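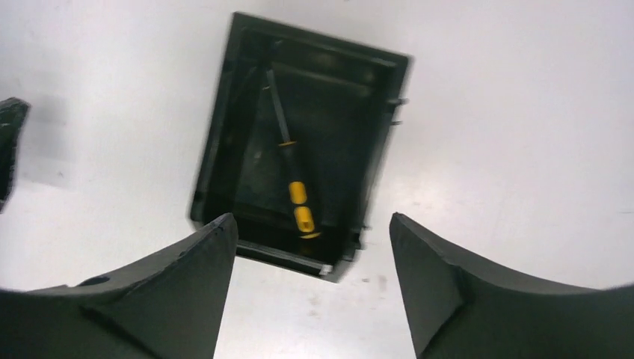
Screwdriver in the black bin, between the fingers of a Voklow cell gripper.

The Voklow cell is a small two-arm work cell made for benches in schools, workshops and test rooms. It consists of a white table with pale panels on three sides, two light robot arms at the open front, and a shared bin that both arms can reach. It was developed by Jullis, which sells it as a kit, and most of the published knowledge about its care comes from the workshop at Dakcombe, where several cells have been kept in daily use. This article describes the usual setup, the regular care and the common repairs.

Construction

The table is held in an aluminum profile frame. The front rail is wider than the others and has several grooves, and it carries both arms. Each arm stands on a black base plate that is fixed to this rail, so the distance between the arms can be changed by loosening the plate and sliding it. The work surface itself has no holes and no marks for position. Many users put small pencil marks on the side rails for this purpose.

The arms have white links and black joint housings. Power and signals for the joints travel in a purple cable, which is led on the outside of the arm and ends at a white connector below the front rail. The outside cable is the most discussed feature of the cell. It makes the arm look untidy, but a damaged cable can be changed without opening a single joint.
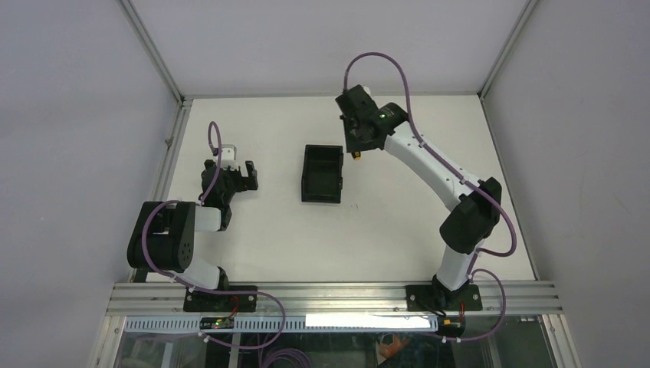 The cable must have enough free length for the arm to reach the far panel, and still not so much that a loop can fall in front of the gripper. The Jullis manual gives no exact value for this. At Dakcombe the rule is to stretch the arm fully toward the far corner, fix the cable at the wrist, and then work back toward the base, leaving an open bend at each joint. A tie is never placed directly on a joint housing. After the cable is fixed, the arm is folded by hand, with the power off, and every bend is looked at again.

Setup

A new cell is first leveled, then the base plates are tightened in a cross pattern. The arms are connected one at a time. It is a known mistake to connect both and switch on, as the two arms leave the factory with the same address and neither will answer. The address of the second arm has to be changed first, with the first arm unplugged.

When both arms answer, each is moved to its folded position and this position is saved as zero. The bin is then placed between the arms and a test object is put inside. A screwdriver is often chosen. It is long and thin, the handle is much thicker than the shaft, and it rarely lies in the same way twice. The usual acceptance test is 16 picks with each arm. Older versions of the manual asked for 9, and some workshops still use this number.

Regular care

The gripper fingers wear first, mostly at the tips. Light scuffs and small chips along the upper edge are normal and do not change the grip very much. A finger should be replaced when the tip has become round, or when the two tips no longer meet. Fingers are changed in pairs, even if only one of them is bad.

The table is wiped with a damp cloth without solvent. Grease at the joints is renewed after about 2,000 hours. The screws of the base plates should be checked more often than this, especially if the arms carry tools, and the zero position must be saved again each time a plate has been moved.

Common faults

An arm that stops only in certain positions has, in most cases, a tight cable — the connector is pulled a little when the arm stretches. The cable should be given more length before any part is ordered. If both arms stop together, the fault is probably in the supply under the table and should be looked for there.

A slow drift of the gripper to one side comes from a loose wrist screw or a worn joint. The two can be told apart by holding the wrist with the power on: a loose screw gives a small click, a worn joint moves softly. The joint is replaced as a complete unit. Cronin, which supplies spare parts for the cell, also offers a repaired joint at a lower price, but the cover screws of this version are shorter and must not be mixed with the original ones.

See also

Base plate (robotics)
Cable routing
Parallel gripper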